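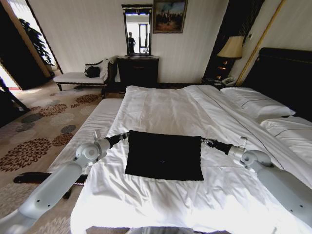
Le nettoyage de nuit, une politesse qui coûte cher

Depuis douze ans je travaille dans l'entretien des locaux, d'abord comme agent, ensuite comme chef d'équipe, et maintenant je fais les plannings pour une petite entreprise qui s'appelle Rukow. Le français n'est pas ma première langue, et je demande l'indulgence pour mes tournures. Mais sur le sujet des horaires je crois que j'ai quelque chose à dire, et je voudrais le dire sans me fâcher.

Dans presque tous les contrats que je lis, il y a une phrase sur la discrétion. Le client souhaite que les bureaux soient nettoyés avant l'arrivée du personnel, ou bien après son départ. On ne doit pas croiser l'équipe de nettoyage. Les corbeilles se vident, les sanitaires sentent le propre, la cuisine est rangée, et personne n'a vu personne. Cette phrase est tellement habituelle que beaucoup de clients la recopient du contrat précédent. Quand je leur demande pourquoi ils y tiennent, ils réfléchissent un moment et me répondent que cela s'est toujours fait de cette façon.

Je défends l'idée contraire. Une grande partie du nettoyage de bureaux peut se faire en journée, pendant que les gens travaillent, et le résultat est meilleur.

Prenons d'abord la vie des agents. Un contrat ordinaire prévoit deux heures très tôt le matin et deux heures le soir. Entre les deux il y a un trou que l'on ne paie pas. Ma collègue Aisyah Menon a travaillé ainsi pendant 7 ans. Elle prenait le premier bus, elle rentrait chez elle à neuf heures et demie, elle repartait à dix-sept heures. Ses enfants, elle les voyait surtout endormis. Sur le papier c'était un temps partiel. Dans sa vie c'était une journée complète, avec quatre trajets. Il ne faut pas s'étonner après cela que les équipes changent sans arrêt, et que le client se plaigne de devoir toujours expliquer à une nouvelle personne où se trouve le local à poubelles.

Il y a aussi la qualité du travail. On imagine que dans un immeuble vide on nettoie mieux, puisque l'on n'est pas dérangé. C'est vrai pour les sols, et j'y reviendrai. Pour le reste j'ai des doutes. À cinq heures du matin, l'agent ne sait pas que la salle de réunion du deuxième étage n'a pas servi depuis une semaine, et il l'essuie quand même. Il ne sait pas non plus que la machine à café fuit à partir de dix heures, quand tout le monde s'en sert. Il suit la feuille. La feuille a été écrite par quelqu'un comme moi, qui a visité le site une seule fois, un jour calme.

L'année dernière, nous avons fait l'essai chez Golleck, un bureau d'études qui occupe 1 159 mètres carrés sur trois niveaux. Leur responsable des services généraux, Flora Shearer, n'était pas convaincue. Elle craignait le bruit de l'aspirateur, les câbles dans les couloirs, les remarques de la direction. Nous avons commencé en novembre avec un seul étage, de neuf heures à treize heures. Le premier mois n'a pas été facile, je le reconnais. Certains employés levaient les pieds d'un air gêné, d'autres quittaient leur bureau comme si l'on venait de déclencher une alarme. Un ingénieur a demandé par écrit que l'on ne touche plus à son clavier.

Puis les habitudes sont venues. Les gens ont commencé à dire bonjour. Ensuite ils ont commencé à dire les choses utiles : ici une tache, là une poubelle trop petite, une porte vitrée que l'on oublie. Le cahier de réclamations, qui passait avant par trois personnes et deux jours de délai, est resté presque vide. Et j'ai remarqué un détail auquel je ne m'attendais pas -- les tasses sales dans l'évier sont devenues plus rares. Quand on connaît le prénom de celle qui lave l'évier, on laisse moins volontiers sa tasse.

Je dois être juste avec les arguments des autres. Gerd Steinbach, qui dirige les équipes techniques chez nous et qui connaît les machines beaucoup mieux que moi, n'est pas d'accord avec moi sur plusieurs points. Il me rappelle que l'on ne décape pas un sol en vinyle entre deux réunions, et que le shampouinage d'une moquette demande des heures de séchage. Il a raison. Les gros travaux restent un travail de nuit ou de week-end, et je n'ai jamais prétendu autre chose. Les blocs sanitaires d'un lieu recevant du public sont aussi un cas difficile, il faut les fermer par moitié et accepter quelques mécontents. Dans un cabinet médical ou dans une agence où l'on parle d'argent, il y a la question de la confidentialité, que je prends très au sérieux.

Mais ces cas particuliers servent trop souvent d'excuse pour le cas général. Vider les corbeilles, essuyer les surfaces, nettoyer les vitres intérieures, aspirer un couloir avec un appareil silencieux : rien de cela n'exige l'obscurité. Les appareils ont beaucoup changé, les produits aussi. L'organisation, elle, date encore d'une époque où l'aspirateur couvrait la voix du directeur.

Reste l'argent, et j'ai laissé cette question pour la fin parce que c'est elle que l'on me pose en premier. Le client croit souvent que la journée coûte plus cher. Chez nous les heures de nuit sont majorées, il faut éclairer et chauffer un immeuble vide, il faut parfois payer un gardien pour ouvrir. Chez Golleck, la différence a été de 2 000 euros sur l'année, en faveur de la journée. Ce n'est pas une fortune. Je ne promets d'ailleurs à aucun client qu'il va s'enrichir, et je me méfie des prestataires qui le font.

Il y a quelque temps, Marlina Mandagi, qui vient de rejoindre notre équipe, m'a raconté que dans son ancien poste elle avait nettoyé le même plateau pendant trois hivers sans rencontrer un seul des occupants. Elle connaissait leurs photos de famille, leurs marques de thé, leurs plantes (elle en arrosait deux, sans que personne le lui demande). Un matin elle est arrivée en retard à cause d'une grève, et une employée lui a demandé ce qu'elle cherchait. Je pense souvent à cette histoire quand je lis le mot « discrétion » dans un cahier des charges.

Aux responsables qui préparent un nouveau contrat, je propose donc une chose modeste. Ne recopiez pas la phrase sur les horaires. Demandez à votre prestataire quelles tâches peuvent passer en journée, étage par étage, et essayez-le sur un seul niveau pendant trois mois. Présentez l'agent à vos équipes le premier jour, avec son nom. Et si au bout de trois mois cela ne vous convient pas, on reviendra à cinq heures du matin, nous en avons l'habitude.

À lire également
Moquette ou sol dur dans un open space : ce que j'ai changé d'avis
Le cahier des charges de Dilis, relu ligne par ligne
Entretien avec Parisa Nazari : former les nouveaux agents sans les décourager
Faut-il encore cirer les parquets de bureau ?
Reprise de site chez Ismail, notes d'un premier mois

Nous écrire | Mentions légales | © Rukow, tous droits réservés | Retour en haut de page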